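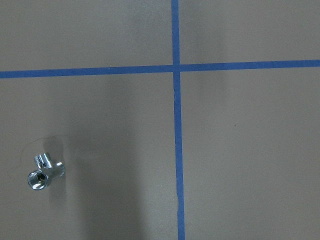

4. What people told me about their naps

4.1 Who napped, and where

I should say up front that I am a napper, and I went into this hoping to find plenty of company. I did! Of the 175 adults in Venstead who kept the Irken nap diary for me, most wrote down at least one daytime sleep in the first two weeks, and a good many wrote down one nearly every afternoon. By the time the diaries came back in January I had 1546 entries to read, a lot of them in pencil and a few with what looked like drool on them.

The couch won by a mile. I had guessed that beds would come first, but people kept telling me that getting into bed in the middle of the day felt like giving up (one person wrote "bed is a commitment" and underlined it). Armchairs came next, then beds, then parked cars. The car nappers were mostly parents waiting outside a school or a practice field, and they were oddly proud of how fast they could drop off. I kept cars as a place of their own in the coding, even though the original Yousafzai form lumps them in with "other," and I'm glad I did.

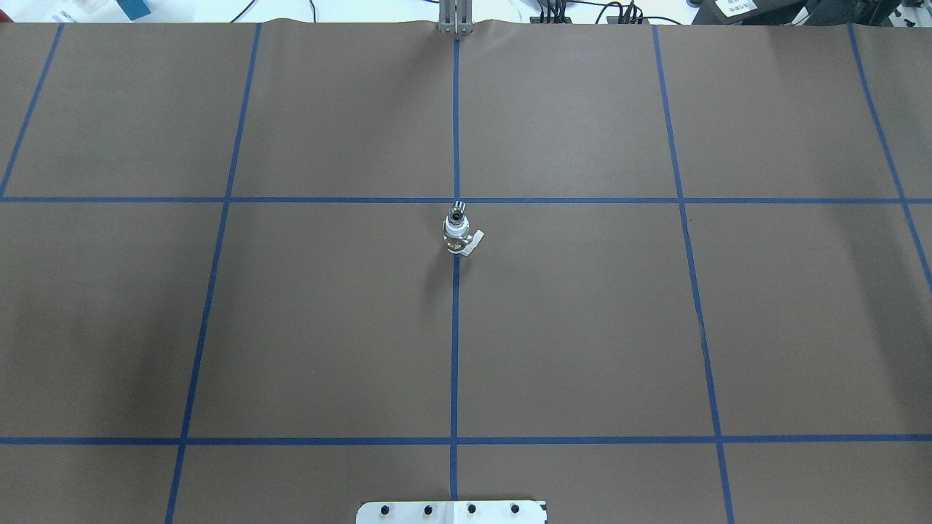

4.2 Planned naps and accidental ones

The diary had a box to tick if the nap was planned. I thought this would be simple and it was not. Plenty of people ticked it and then crossed it out, or wrote things like "sort of" in the margin. If you lie down with a blanket over your feet and a book on your chest, are you planning to sleep? I went with whatever the person had ticked last and left the margin notes for the reading stage.

Planned naps were shorter. People who meant to sleep usually set an alarm, and they tended to get up when it rang, or after one go at the snooze button. Accidental naps ran long, started later in the day, and got worse reviews. The word "groggy" turned up again and again for anything that began after 4 p.m., often with a grumpy note the next morning on how bedtime had gone. I can't say from diaries that the late nap caused the bad night. Somebody who slept badly the night before is also more likely to nod off at dinnertime, and my entries can't pull those two apart.

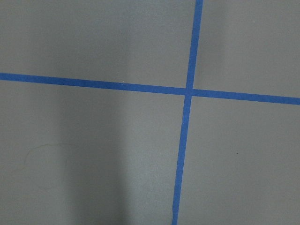

Did weekend naps differ from weekday ones?

They were longer and more often planned, and people described them far more fondly, especially when it was raining.

I also went back to the comments people wrote after waking up, which was my favorite part of the whole project. The happiest ones were very plain. Somebody opened a window first, somebody else had clean sheets, somebody's dog came along. Coffee right before lying down had a small, loud group of fans, and I gave it a try myself for the rest of that month (mixed results, I'd say, and one very jittery grocery run). The Dindevora mood scale, which everyone filled in at bedtime, moved much less than the comments did. I think a five-point scale is just too blunt for the difference between a decent nap and a great one, and I come back to that in Section 5.

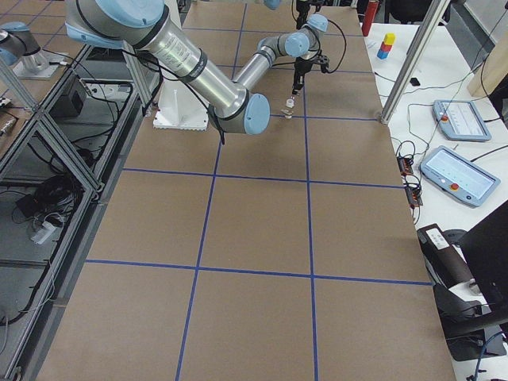 Figure 4. Table covered in brown paper and marked off with blue tape, robot arm at the far end.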